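Brallbridge repair market to stay open through the summer
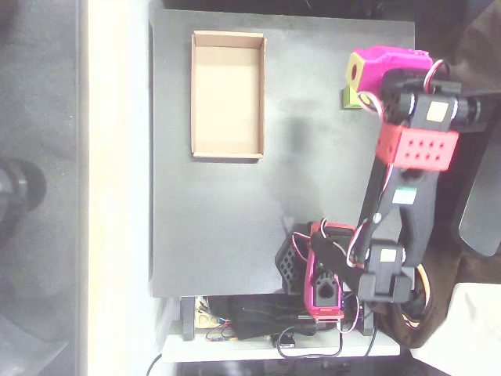 A cardboard tray and a robot arm on a dark gray board.

May 25, 2019

The monthly repair market in Brallbridge will not close for the summer, as it did in past years. The town council agreed this week that the market can use the old grain hall on Nelten Street until the end of August, and the rent will stay the same.

The decision came after a letter signed by 80 residents. They asked the council to keep the hall open because many people have time to bring their broken things only when the schools are on vacation. In earlier years the hall was locked in June and the market started again in the fall.

"We had always a long line in the first month after the break," said Hakim Chong, who organizes the market. "People kept the toaster or the lamp in a closet the whole summer, and then they came all together. For the repairers it was too much."

The grain hall was built in 1935 and was used for storage until the railroad line to Guerra was closed. After this it stood without use for many years. The town put in new windows and electric wiring, but there is still no heating, and in winter the market moves to the school cafeteria. The roof above the east door was also a problem in the spring. The council says that the work on it is finished and that visitors can use both doors again.

The market is free to enter. Visitors pay only for the parts, and if they wish they can leave some money in the box near the entrance. Clothes, bicycles, small kitchen machines, radios and wooden furniture are accepted. Microwave ovens are not accepted, and also no televisions. Everyone may bring two items, and a third one only if the tables are quiet after lunch.

A new thing this summer will be a sewing table, open from ten in the morning until one in the afternoon. Tharun Varghese, a tailor who had his shop in Guerra before he retired, will show how to change a zipper and how to close a hole in a sweater. He asks visitors to wash the clothes before they bring them.

"I will not do the work for them," Varghese said. "I sit next to the person and the person does it. The first zipper takes one hour, maybe more. The second goes faster."

Not everybody on Nelten Street is happy with the longer season. Some neighbors told the council that cars are parked in front of their driveways on market days and that the delivery truck for the bakery could not pass in April. The council has answered with 40 extra parking places behind the swimming pool, a five-minute walk from the hall. Signs will be put up before the June market. Visitors with heavy furniture can still stop at the west door for a short time to unload.

The council will also give 500 dollars for new tools. Chong said that most of it will go to a better soldering station and a second bicycle stand - the one they have now is shared by three repairers. The local hardware store, Ovov, will sell screws, fuses and cables to the market at a lower price until the end of the season.

The council will look at the parking again in August and then decide if the hall can be used in the same way next summer. Residents who want to help at the tables can leave their name at the town library or speak with Chong at the hall on a market day.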